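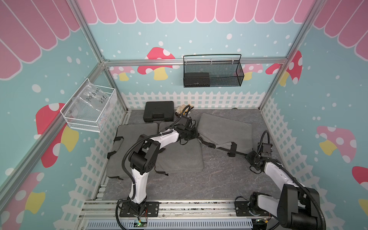
Both arms on the cushions, strap in the right gripper.

Talk notes, Cernomix gripper trials, Apr 14, 2021

Start with the straps, people love the straps! Same two arms all through, and we only swapped the fingers – Prutex pads first, then the ribbed Mutiso set.

Say the numbers slowly. 1000 grasp attempts per set, and the Mutiso fingers held on 989 times. Colour the 989 green on the chart. Worst batch was 14 cushion pulls in a row on worn pads, so mention the wear.

Then controllers. The Celtell box lets both arms share one clock, and you can really feel the difference when they work on the same cushion. Pause there for questions.

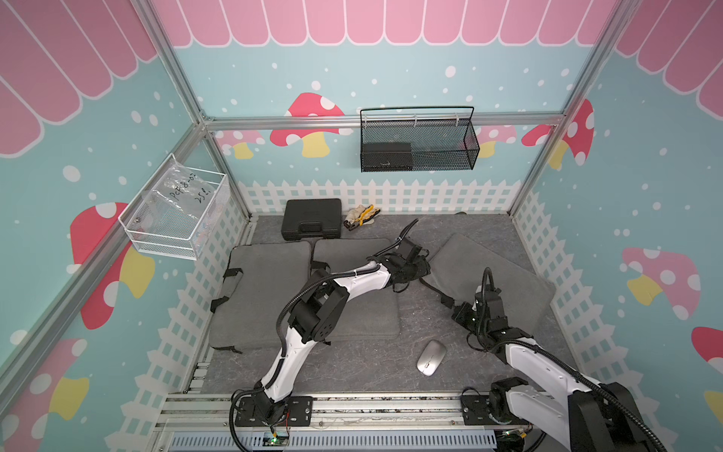 Mutiso's reply, when we sent them the results, was that we'd been squeezing far too hard and should drop the force before buying more pads. Fair point, and I can't wait to try it! Rerun is booked at the Celtell centre.

Leave the spare fingers on the front table so people can have a feel.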